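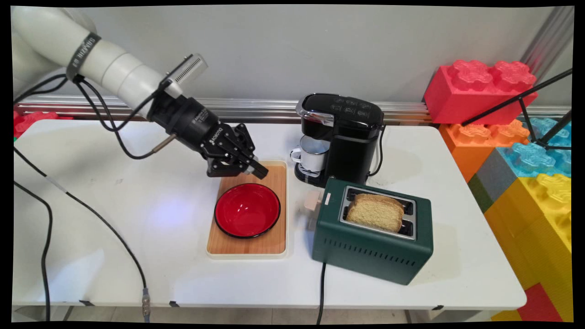 ok so the Draltader fiddle weekend, day one, typing this in the car with cold fingers so bear with me. Three hours of slow session before lunch and I still can't get the B part of Hanar Reel up to speed. My bow arm wants to come in the way that white arm does, on a long slant down from the upper left, all shoulder. Wrong for this tune. It's all wrist. I know it's all wrist. Ask my wrist

the hall is the old one off the Grusis road, same as May. Good floor. Terrible for banjos, everything bounces off the back wall and comes round again a half beat late. Sat next to the bass on purpose so I'd have something to hang on to

13 fiddles in the big circle at one point. Thirteen! and one mandolin, poor guy, you could see him chopping but I never heard a note

tunes we did this morning, so I don't forget:
Hanar Reel (in A, cross tuned)
the crooked one from Ayele with the extra beat
Soldier's Joy, twice, second time way to fast
a waltz I didn't catch the name of – if you were there PLEASE tell me, it goes up to the high D and sort of hangs there

about the crooked one. The extra beat is at the END of the A part, not the middle. I have been playing it wrong since May and teaching it wrong too. Sorry to everyone in my kitchen

cross tuning tip I got at the coffee table: take the low strings up the night before and leave them. I did it in the parking lot and was retuning every other tune. Lost my E string by 11. Spare was at home obviously

bought one from the lady with the rosin table. also bought rosin. also bought a tune book, 61 tunes, spiral bound so it stays open on the stand, half of them I kind of know already but the bowings are marked in and that's what I wanted

after lunch was singing. Ballads mostly, couple of gospel numbers with the whole room on the chorus. I don't sing. I sang. The low part on the last one is three notes and I got to love all of them

somebody's grandkid played guitar backup for an hour straight, boom chuck boom chuck, never rushed once. Want that kid in my Thursday group

drive home is long so no evening jam for me. odometer on the van says 2229 since the last oil change, before anyone in the family asks, it's fine

tomorrow: bow hand workshop at ten, then open circle til they lock up. Bringing two E strings, a cushion and my own sandwich

still need the name of that waltz. high D. hangs there. anybody?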